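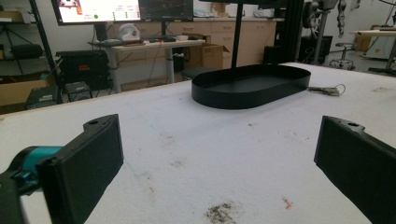 Lerier Felt Table Cover, large, white
Reviewed by Sibel Uysal

I bought this cover in April for the table in my sewing room. The table is an old drafting desk with a scratched top, and fabric kept catching on it. I wanted something soft that would stay put and not cost as much as a new table. I had used a Benatau vinyl sheet before, but it curled at the corners and pins slid right off it.

The cover comes rolled in a cardboard tube. Mine had a curl at one end that took two nights under some books to flatten. The smell was mild and went away by the weekend. You cut it to size yourself. The box says regular scissors will do, but I gave up after a few inches and used a rotary cutter.

Grip is the best thing about it. Cotton and linen stay where you lay them, and I can mark a pattern without holding the fabric down with my elbow. Slippery lining fabric still moves, though less than it did on the vinyl. The rubber dots on the back hold well on wood. On my sister's glass table in Cirnthorpe it crept toward the edge every time we leaned on it.

It also cuts down on noise. My machine used to rattle the whole desk at high speed and now I can run it after 9 p.m. without complaints from the next room.

Cleaning is the weak spot. White shows everything. Thread comes off with a lint roller. Chalk needs a stiff brush. Coffee came out with dish soap and cold water, but left a faint ring. The label says no machine washing, and the surface pills if you scrub in one place. If I bought it again I would get the gray.

Do not iron on it. The Ajayi pressing mat I keep on the side is made for that, and this is not. I set a warm iron down for a second and got a shiny patch that has not brushed out.

The store page had 347 ratings when I ordered, most of them good, and the low ones were nearly all about stains. I agree with those people, but I still use it every day. Cutting is easier and my knees no longer ache from working on the floor.

Four stars. One off for the color, which is partly my own fault.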